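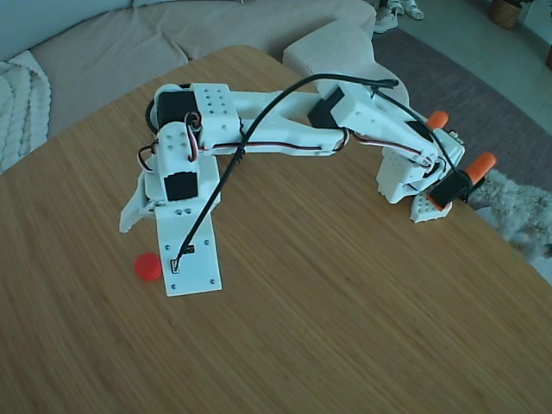
Ticket 379 -- Shared calendar not syncing
Opened by: Loubna Hamdy, Arkville office
Status: Resolved

Entries I add on my laptop never show up on my phone. Restarted both, same result.

Kenji Kasprzak, 5 Jan 2018
Great report, thanks! Could you check the sync interval under Accounts?

Loubna Hamdy
It says 190 minutes. Is that normal?

Kenji Kasprzak
Nope, it should be 60 -- good catch! Change it, then sign out and back in on the phone.

Loubna Hamdy
Done, and all my February bookings just popped up. Love it! Radwa has the same problem, so I'll pass this on.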